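Gripper drops and squeeze faults: bench tips

Fault 238 again this month. Arm quits halfway over the counter, roll of tape hits the stone. Wrote these up fast so the next person doesn't start from zero.

Stop first. Big red button, then look. Do NOT reach under a gripper that's still holding something. A stopped arm can still let go, and a Penlow wrist can twitch when power comes back. Fingers out.

Check the grip width. Ours was set 2 mm too wide after the Revico update, so it read "closed" with hardly any squeeze. Reset it by hand, save, restart. If you don't save it forgets.

Tape rolls: one finger inside the core, one outside. Both straight before you close. A tilted finger pushes on the edge of the cardboard and the roll walks out while the arm is moving.

Wipe the finger pads. Tape glue gets on them and then nothing releases right. Rubbing alcohol on a rag, let it dry. Don't use oil soap, learned that one.

Slow down the carry. We had it at 100 percent. Dropped to half and the slips mostly quit. Slow moves are boring but so is picking up tape. 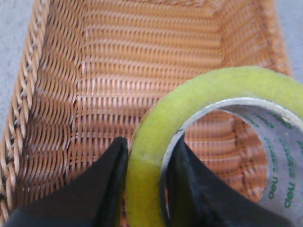
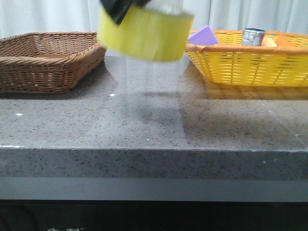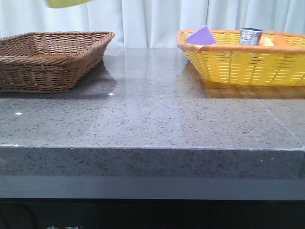
First one: fingers either side of the tape wall, pads not on the cardboard edge. Other two: brown basket left, yellow basket right, bare stone between.

Keep that middle strip clear. Anything left there gets hit on a low pass. Cans are the worst, they roll.

Baskets slide on polished stone. Bit of shelf liner under each. Trim it so it doesnt stick out, the arm will catch it.

Still faulting? Unplug, wait 10 minutes, plug back in. Kwiatkowski cable at the wrist works loose, push till it clicks. If the connector is warm or smells funny leave it off and tag it. Don't tape over it.

Log every drop on the Pretix sheet: what it was carrying, how high, speed. Even the ones that landed fine. Expecially those. We missed the width problem for weeks with no notes to go on.

Spare pads are in the drawer under the kettle. Order more when you open the last pack.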